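Rukville Fair

The Rukville Fair is a yearly agricultural show and music festival held at the Rukville showgrounds in February. Best known for its grandstand concerts. It also has livestock judging, a baking hall, a small midway and a Saturday-style dance that runs most nights of the fair, whatever the day. 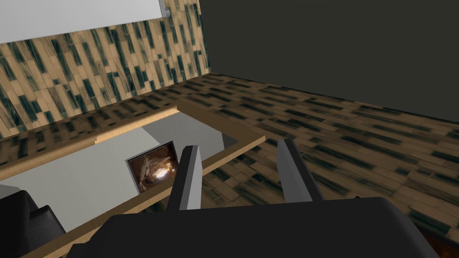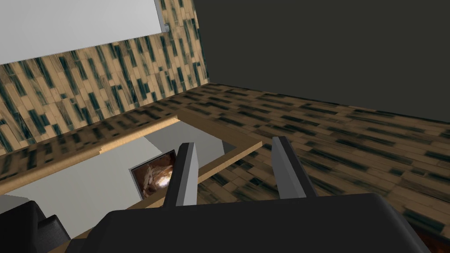

The grandstand program is the main draw and takes up most of the fair's budget. Headliners are mostly country, old-time fiddle and bar rock, with one family act in the afternoon. The dance is held apart from the stage, in the Clurberg Pavilion, on a floor of boards. A wood-plank look, like the floor in both pictures, has been the favourite for dance floors in the district for a long time, and the pavilion follows it. Dancers are asked to leave work boots at the door, a rule not often followed. Music in the pavilion starts at 8 pm and stops when the grandstand show lets out, then picks up again for the late crowd.

History

Began as a one-day stock sale with a brass band. The band proved more popular than the sale in some years and was moved from the yard gate to a flatbed trailer, then to a proper stage. A roofed grandstand came later, built with timber from the old Briltberg rail sheds. Part of the roof was lost in a wind storm and the fair ran without cover for 2 seasons. Ticket sales held up anyway.

The fair merged with the smaller Briltberg Picnic after that town lost its grounds to the highway. The picnic's fiddle contest carried over and is still called the Briltberg, even though it has been played at Rukville ever since. Some older programs list it as a seperate event.

Grandstand shows

One headliner a night, gates at 6 pm. Seating is on benches, unreserved except for the front rows. Standing room on the track side is cheaper and usually louder. Acts have tended to be touring veterans, past their radio years but still drawing well in farm country. A local opener gets 37 minutes, an odd figure that comes from the gap between the end of the cattle parade and the old freight train that used to drown out the stage. The train no longer runs. The time slot stayed.

Sound was handled in-house until complaints from the neighbouring streets. Since then the fair has hired Schwerdtfeger, a stage and lighting firm from Clurberg, which also supplies the generators.

The Briltberg fiddle contest

Open to all ages, three classes — junior, open and senior. Each player does a waltz, a reel and a tune of choice. Piano backup is provided; players may bring there own guitarist instead. Judges sit behind a curtain and hear the players by number only. Prize for the open class is 200 dollars and a short spot on the grandstand stage the same evening. The junior class is the busiest and often runs over.

Attendance and travel

Crowds are heaviest on closing night. Parking is in the hay paddock north of the grounds, closed after heavy rain. A shuttle bus runs from Clurberg in the afternoon, with the last one back at 11 pm. Camping is allowed along the creek for exhibitors and performers, not the general public.

See also

Briltberg Picnic
Clurberg Pavilion
List of agricultural shows with grandstand concerts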